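Re: [stistitdale-hall] washroom basins

Hermine Stöckli wrote on 1 May 2019:
> Are both basins staying? And which tap did we settle on,
> Severin says the tall chrome one. Eder want an answer
> before they book the plumber.

Hermine, both staying, yes. Black tap, single lever, curved spout. Chrome one went back, too tall, splashed everywhere. Small soap dispenser goes just to the right of the tap - please not on the left, Waltraud keeps knocking it.
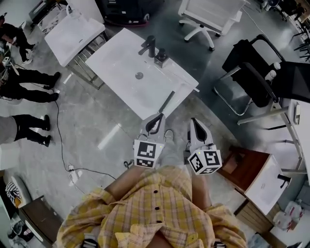
Wipe the white tops with a soft cloth only, no powder. They are glossy and the scratches show straight away. Round drain wants a rinse after, hair gets in teh bottom.

Eder's quote is 500 for the fitting, waste pipe seperate. Tell them yes from me. I need 15 minutes with Benedikt about the metal stand for the other one, legs may want pads.

Off out now, back on the list tonight

Mark Anthony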